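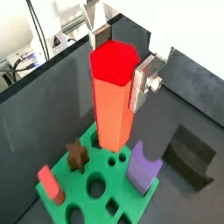

From: Mhairi Moncrieff
To: Illen Early Learning list
Subject: Re: Toy library lending terms from April

Dear members,

Thank you to those who wrote in response to the draft lending terms. The message copied below raises points that several other centers also put to us, and I am replying to the full list so that all members have the same information.

> The draft says that sets must come back complete or the center is
> charged for the whole set. We borrow for a room of two-year-olds.
> Pieces go home in pockets and turn up a week later. Could there be
> a grace period? Also, does the new loan length apply to the large
> items (the balance beams and the water table), or only to the
> boxed sets? We share a van with Morrison and cannot collect every
> month.
>
> Parura Family Center

On missing pieces: the wording in the draft was stricter than intended. The revised terms allow 21 days from the return date for a missing piece to be sent in. After that, the center will be charged for the piece alone where we hold a spare or can order one. A charge for the full set will apply only where the set can no longer be used without the missing part. Centers are asked to write the missing item on the return slip, even if they expect to find it.

On loan length: the six-week loan applies to boxed sets, puzzles and sorting toys. Large items remain on a full-term loan. Centers that share transport may ask for their return dates to be lined up, and Parura and Morrison have now been placed on the same schedule. Other centers wishing to do the same should write to the office before the end of the month.

For background, the library now holds 1314 items, of which 763 were out on loan when the shelves were last checked. The shorter loan was proposed because 434 requests went unfilled last year, most of them for items that were already out past their return date. We recognize that six weeks is a tight period for smaller centers. One renewal will be granted on request where no other center is waiting.

Two further matters were raised by telephone and are answered for the record.

Cleaning. Sets should be wiped down and fully dry before they are packed. Wooden items must not be soaked. Fabric items may be returned unwashed if they are bagged separately and marked – the office will launder them.

Catalog numbers. Some centers are still ordering from the old printed list. Those numbers no longer match the shelves. Please use the list posted on the Wirier booking page, where each entry shows the suggested age range and the number of pieces. Orders sent in with old numbers will be returned for correction, and this may cost the center its place in line.

The revised terms will be sent to center directors for signature. A signed copy must reach the office before the first loan of the new term is released. Collection hours are unchanged, and the counter closes at 5 p.m.

Sincerely,

Mhairi Moncrieff
Lending Coordinator
Illen Early Learning Network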